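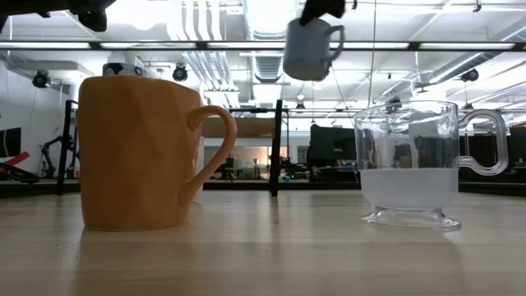 Can a machine clear a breakfast table yet? Parts of it, on a good day, with a person close by to set things right again.

Notebook, October, late morning

Okay, cups. I promised Bushra I'd write this up before lunch so she doesn't have to decode my sticky notes again. We're still on the mug task for the Villanueva write-up, and the short version is that I'm happier than I was last month and Ismael is less happy, mostly over the dishwasher question (more on that below).

Setup for the day: orange faceted mug on the left, clear footed cup on the right with some milky white liquid in the bottom, and the gray mug as the one to carry. The arm takes the gray one by the rim, up over the gap between the other two. I like that route. It's the one I'd use myself if I were reaching across somebody's breakfast — well, I'd probably knock something over.

We ran 20 tries with the gray mug and 13 went all the way through, lift to set-down. Of the rest, 3 were my fault (I'd left the old table height in the config, sorry Sohail, you did tell me). The others were bad rim grasps, and I want to look at those properly before I blame the fingers.

Things I keep chewing on:

Rim grasps are fine for carrying and lousy for stacking. If you want the mug upside down in a rack you need to regrip, and our regrip is slow. Shamim timed herself emptying the rack at home and told me not to ask for the comparison. Fair!

Clear cups scare me more than mugs do. The depth picture goes straight through the walls and the planner thinks there's free space where there's a cup. Noman wants to try the Stodon filter on it, and I said go ahead as long as he keeps the old numbers.

Liquid: I haven't asked the arm to carry any yet. Ismael says a chore isn't a chore until somebody's leftover milk is involved, and I can't really argue, but I'd like the clear cup solved first.

So would I let it loose in a kitchen? Not mine. For a shop-floor job with the same mug in the same spot all day, I'd sign off on a trial, and Bollinon has been asking for one anyway.

To do: redo the bad grasps with the right table height, ask Bushra for the rack drawings, log file 1944 needs a better name. Sohail has the bench after three.

4 comments · 2 shares

Recent entries
Regrip timing, second pass
Towels again
What Pinness wants from the sorting bench

Contact the bench group · © Pinness Workshop Notes · Back to top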